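Home Animals Plants Weather Space Make and Do Grown-ups

Search Karaki Kids Type a word here Go

How Does a Cat Find the Way Home?

Maybe you know a story like this. A family moves to a new house. One morning the cat goes out and does not come back. The family is very sad. Then, many days later, the old neighbors call. The cat is sitting at the door of the old house, thin and dirty, and asking for food.

How did it know where to go? A cat cannot read a map. It cannot ask a person on the street. In this article we will look at what the animals in our homes use when they must find their way. Some parts of the answer are well known. Other parts are still a puzzle, also for scientists.

The nose makes a map

When you think of your street, you probably think of how it looks. You remember the red door, the big tree, the shop on the corner. A dog or a cat remembers these things too, but it also remembers how everything smells.

Every place has its own smell. The bakery smells of bread, and that is easy even for us. But for a dog, each garden gate smells different from the next gate. Each bush has a smell of the dogs who passed there. When the wind blows, it carries the smells from far away, and the dog can know that the river is on this side and the farm is on that side.

Cats do one more thing. They have small places in the skin of the cheeks, the chin and the paws which make a scent. When your cat rubs its face on the chair, or on your leg, it leaves a little of this scent there. You cannot smell it. For the cat it is like writing "I know this place" on the wall. A cat that goes for a walk leaves such marks along the way, and it can meet them again when it returns.

The ears help too

Sit still in your room for one minute and listen. You may hear a refrigerator, a car, a bird, somebody in the kitchen. Your cat hears all of this and more. It can hear very high sounds that our ears do not catch. It can also turn each ear alone, one to the front and one to the back, and so it finds out from which side a sound is coming.

A place where an animal lives has sounds that are always the same. There is a school bell, or a church bell, or a train that goes over the bridge. A lost animal that hears a sound it knows can walk toward it.

The cat from Darkton

In the town of Darkton there was a gray cat with the name Wakari. Her family moved to Netberg, and the two towns are 14 kilometers apart. They kept her inside the new house for only 5 days. Then somebody left the window of the bathroom open.

Wakari did not come for breakfast, and she did not come for dinner. The family made 127 posters with her picture and put them on trees and in shops. They looked for her only in Netberg, because they thought a cat could not go far. But in July the woman who now lived in the old house found her asleep on the step. Her paws were sore, but she was well. She had a collar, so the woman could call the number on it.

Which way did she walk? We do not know. She had traveled to Netberg in a box in the car, so she did not see the road. Maybe she walked in one direction and then in another, until she came to a smell she knew. Maybe somebody gave her food on the way. A cat cannot tell us its story, and this is a pity.

Is there a compass inside?

The Earth is like a very big magnet. This is why the needle of a compass points to the north. Some animals can feel this magnet. Pigeons can do it, and sea turtles, and many birds that travel in the fall.

Can dogs and cats feel it? Scientists are not sure. In one study, people watched hunting dogs in the forest. The dogs ran away to look for animals and later came back to their owners. Some of them first made a short run to the north or to the south, and after this they often found a quicker way back. It could be that they were checking a compass in the body. It is an interesting idea, but more studies are needed before we can say it for certain. 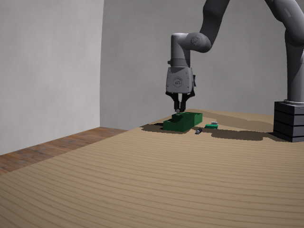

There is also one thing we must remember. We hear about the pets that come home, and we tell these stories many times because they are beautiful. About the pets that do not come home we hear less. Many cats that get lost do not make a long trip. They hide very near to the house, under a porch or behind a shed, and they are too afraid to make a sound. So when a cat is missing, the first place to look is close by, and the best time is late in the evening when the street is quiet.

How you can help your pet

If your family moves to a new house, keep the cat inside for some weeks. It needs time to learn the new smells and the new sounds. Put its old blanket in one room and do not wash the blanket first. The cat will feel better when something there smells like before.

Ask a grown-up if your pet has a microchip. A microchip is as small as a grain of rice, and a vet puts it under the skin. It has a number in it. The chip does not show where the animal is, but when somebody finds your pet, the vet can read the number and call you. After a move, the grown-ups must also give the new address and telephone number to the office that keeps the list.

With a dog you can walk the same way every day in the first week. Let it stop and smell as long as it wants. You may think this is boring, but the dog is learning its map.

Try it yourself

Ask somebody in your family to hide a piece of orange peel in a room while you wait outside. Then close your eyes, go in with a helper who holds your hand, and try to find the peel only with your nose. Go slowly and stop often. Change places after, and let your helper try. Your dog should wait in another room, or it will win before you start.

Words to know

Scent: another word for smell, mostly a weak one that an animal leaves behind.
Compass: a tool with a needle that points to the north.
Microchip: a very small part with a number in it, which a vet can read.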